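# How do I follow the drum patterns in older Arabic songs?

**Abena Essien**, February 22, 2025

Hello everyone, and sorry in advance for the ramble. I joined the Lasholm community choir in the autumn as an alto, and our director has started bringing us pieces from the Levantine and Andalusian repertoire alongside the usual folk songs. I've fallen in love with it all, but I am hopeless at keeping my place! I grew up on hymns in four-four, and as soon as the cycle is ten beats long I come in early, and then I get flustered and stop singing altogether.

The song giving me the most trouble is *Lamma Bada Yatathanna*, the old muwashshah that seems to get recorded by absolutely everyone. The rhythm is called samai thaqil, I'm told. I can count to ten perfectly well in the kitchen, but once there's a melody on top I lose the thread by the second line. Is there a way of feeling it that doesn't involve counting under my breath the whole time? I don't read music very well, and I'd like to be ready for our next concert if I can.

## Replies

**Nolline**

Welcome to the ten-beat club, Abena. I was exactly where you are a few winters ago, and I promise it does settle.

What helped me was to stop counting and start speaking the drum. The two main sounds are "dum", the low one from the middle of the skin, and "tek", the high one from the rim. For samai thaqil the basic skeleton is:

`dum - - tek - dum dum tek - -`

Each dash is a silent beat, so that's ten altogether. You can think of it as three, then two, then two, then three, and I find that grouping much friendlier than one long row of numbers. This is how I'd go about it, and do take your time with each bit:

1. Say the pattern out loud while walking, one step to each beat, and don't try to sing yet. I did mine on the way to the shops and I'm sure the neighbours had opinions. Ten beats is an even number, so you'll always start on the same foot, which is a great comfort when you're lost.

2. Tap it with your hands while doing nothing else, right hand flat on the table for dum and left fingertips for tek. Set a metronome to 60 if you have one, then go up slowly over a week or two. I stayed at 60 for ages because I liked it there (it's a lovely dreamy speed for this song).
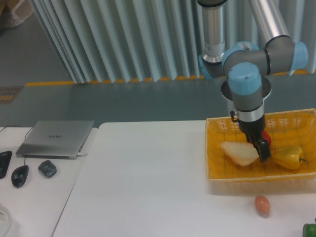
3. Now hum the tune over the tapping, just the first line, round and round. Leave the words out until the humming is solid. The two dums in the middle, on beats six and seven, are your signpost: if your hand does those and the tune still feels right, you haven't gone astray.

4. Add the words last of all, and listen to two or three different recordings as you go. Drummers fill in the gaps with all sorts of little ornaments, so it may sound much busier than the skeleton, but the dums should still be in there somewhere.

If you get muddled in rehearsal, drop out quietly and come back in on the next big dum. I still do it!

**Edet**

Just get a drum app and loop it. There are loads. I don't think it matters if you count or not as long as you come in together. Also some people do this song faster than others so check with your director first or you'll learn it at the wrong speed.

**Tosdale**

Nolline's pattern is the one I was taught as well. I'd only add that Abena might have a listen to the instrumental pieces called samai, as the first three sections and the refrain normally use this same ten-beat cycle. The last section usually changes to a quicker metre, often in three or six, so don't panic when your tapping suddenly stops fitting. I play the oud (badly, but with great affection) and I got more from tapping along to those of an evening than from any book. With no words to worry about, you can give your whole ear to the drum.

Good luck with the concert, and do let us know what else is on the programme. I'm always after new things to sing in the car.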